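The Pillow Season

In Dridcombe the work began before the light was good. I would hang my coat on the door, switch on the machine, and put my hands into the two handles. When I moved my left hand, the left arm moved. When I closed my fingers, the claw closed. That was the whole trade, and I learned it in one morning. To do it well took me until November.

The company was called Surkov. They wanted 3,000 examples of a room being tidied, and each example had to be a little different from the others. If I was too quick, the example was rejected. If I stopped to think, it was rejected also, for the machine would learn to stop and would not know why.

My mother asked me on the telephone what I did now. I told her that I pick up pillows. She was quiet, and then she asked if they were heavy.

I did not explain to her about the second pair of arms. After some weeks I had them also at home. I would reach for a cup and feel that my wrist should turn first, slowly, as the handles liked it. On the bus to Zarport I once closed two fingers on the rail and left the other three in the air. A child copied me, and did it quite well.

The rejected examples came back in the evening with a short note. Mostly the note said "hesitation." I kept a list of them in my notebook, and on the last page I wrote the room as I knew it, in the order in which I looked at it each morning.

1. The chair. It is brown and round, and the pink cushion sits on it. The gray pillow leans against the front. I look at the gray one first and bring both claws up before I decide which hand will go.

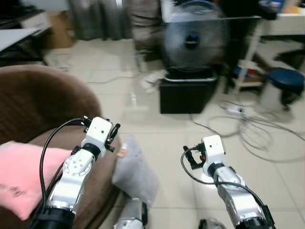

2. The cables. They lie on the tiles under the table and I do not touch them. In my dreams I touch them, and the note in the evening says nothing at all.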